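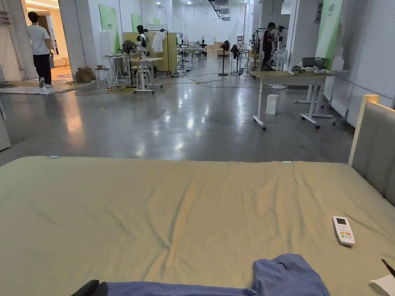 Irnemthorpe Student Robotics Club
Minutes of the general meeting, Fri 29 July

Chair: Alcides Trindade
Minutes taken by: the club secretary
Present: 23 members, and two parents as guests
Apologies: received from the sewing group, who had an exam

1. Opening and previous minutes

The chair opened the meeting at the planned hour and welcomed the guests. The minutes of the May meeting were read. One correction was asked: the word "motor" in item 4 must be "motor driver". With this correction the minutes were accepted.

2. Report on the bedroom task

The bedroom team gave its report. The task is the same as before: the robot must find a folded cloth on the bed, pick it up, and put it down again at another place on the same bed without opening the fold. The team works with the khaki-green fitted sheet and the blue-purple cloth, and would like to keep this pair of colours until the end of the project. A member asked if a second cloth in a colour close to the sheet could be tried. The team answered that it is a good idea, but only after the main task is stable.

There was a discussion about the soft wrinkles in the sheet. Some members think the sheet should be pulled flat before each trial. Others think that a real bed has wrinkles and the robot must accept them. It was agreed to leave the wrinkles as they are, and to write a short note in the trial sheet when they are large.

The team also asked that the air-conditioner remote can be used as a second object. It is white and easy to see against the green, but it is thin, and the fingers of the club's gripper close too high. The mechanical team will look at softer finger tips. The chair reminded everybody that the remote must have its batteries when it is given back.

3. Report on the kitchen task

The kitchen team wishes to keep the adjustable-height desk with the wooden top for the pot and the bowls. They asked that the height is not changed between sessions, as the program for lifting the bowl uses a fixed value. A piece of tape will be put on the leg of the desk to mark the correct height.

It was asked if the bowls can be replaced with plastic ones for the younger members. The team will bring two plastic bowls to try. No vote was needed.

4. The competition

The chair informed the members that our registration for the Prolel Home Robot Challenge was received. We are entered in two categories, bedroom and kitchen. The rules have one change from last year: the robot may be stopped by hand one time in each run without losing points, and after the second stop the run is finished.

Each team must send a written description of its program, not longer than 200 lines. Several members said this is too short. The chair will write to the organizers and ask if the comments in the code are counted.

5. Trials and records

The bedroom team has now 2,065 recorded trials. Many of the older ones have no written result, and these are difficult to use. It was decided:

- every trial gets a result on the same day, written by the person who started it;
- the paper and pen stay with the person who keeps the record, and are not left on the bed during a run;
- old trials with no result are moved to a separate folder and not deleted.

The last point was proposed by the software team and was accepted with one vote against.

6. Safety and order in the room

The power cables on the floor were discussed for some time. The yellow and the black cables cross the middle of the room, and people walk there to reach the door. The club will buy cable covers. Until they come, members are asked to look where they step and not to carry the laptop while it is plugged in.

The cardboard boxes near the small white stool should be sorted. Everybody who has parts in a box must write his or her name on it before the next meeting.

The fans may stay on during work at the tables. For bedroom trials, the bedroom team asks that no fan is pointed at the bed, as a light cloth may move.

7. Money

The offer from Cerach for two new servo motors was compared with the offer from Andrade. Cerach is cheaper, but Andrade can deliver before the competition. The members voted for Andrade. The chair will place the order.

8. Other business

One of the parents asked if families may come to watch the practice runs. The answer was yes, if they tell the chair one day earlier.

A member asked for a shelf for the chargers. This was moved to the next meeting.

Actions

Finger tips for the thin object: mechanical team
Tape mark on the desk leg, plastic bowls: kitchen team
Letter to the organizers, order to Andrade: Alcides Trindade
Folder for old trials: software team
Cable covers: secretary

The meeting was closed by the chair. The date of the next meeting will be sent by e-mail.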